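The Gray Bin

My aunt Tamara Oprea left me 2,720 dollars, a dog named Oso and a storage unit out on the Flivusley road, in that order, in a letter she typed herself. I took the dog home first (he was the only one of the three that needed dinner) and put off the storage unit until after December, when I ran out of excuses.

I expected furniture. Aunt Tamara had owned a huge amount of furniture, all of it with claws for feet. But when I got the door rolled up there was just one floor lamp, a folding chair, and boxes and boxes of blocks. Building blocks! The kind you give a kid before he can talk. Reddish ones, dark green ones, a few so faded I couldn't have told you what they used to be.

Oso walked in, sniffed the nearest box and lay down against it like he'd been there plenty of times. Maybe he had.

I sat in the folding chair and read the lids. She had written on every one in blue pen. "Pascu, kitchen." "Pascu, stairs." "Granevlow, the long wall." I knew Pascu, that was the street she grew up on, and I'd heard about the stairs at every Thanksgiving of my life. Granevlow I'd never heard of. I said it out loud a couple of times and Oso lifted one ear.

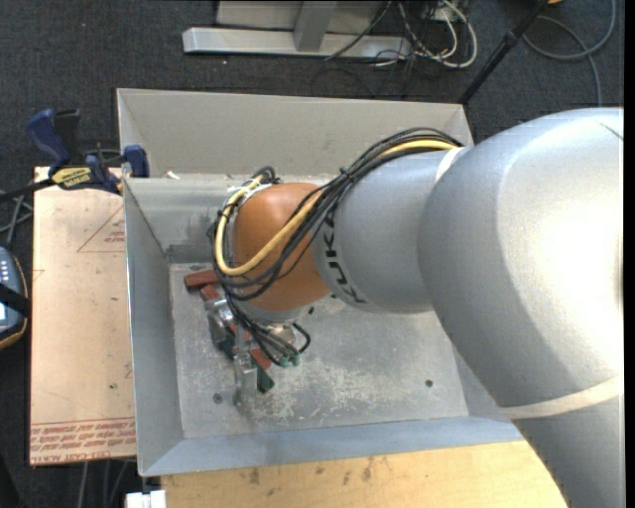

This page was last changed on 18 January 2026

So I did what anybody would do on a cold floor with nobody watching – I tipped out "Pascu, kitchen" and started building. There was a sheet of graph paper folded in the bottom with the rooms drawn on it, 6 squares to a block, and her tiny neat arrows. Red for walls, green for anything you could sit on. I got the wall with the window wrong twice. The table came out fine. By the time my knees gave up I had a kitchen as big as a bath mat, and I could see exactly where my grandmother must have stood to yell up the stairs.

I did the stairs too, of course. You can't stop at the kitchen.

It was dark when I opened Granevlow. The blocks in that one were cleaner than the others, and the paper had hardly anything on it, just one straight line and a number, 54, and next to the line, very small, a door. No rooms. No arrows. I laid the wall out along the concrete and left the gap where she'd drawn it, and Oso got up, stretched, and walked through the gap. He could have gone around. There was all the space in the world to go around.

He stood on the other side wagging at the back of the unit, where I had my coat hung on the lamp.

"Who is it?" I asked him, and I felt pretty silly, and I moved the lamp over a little so there'd be room.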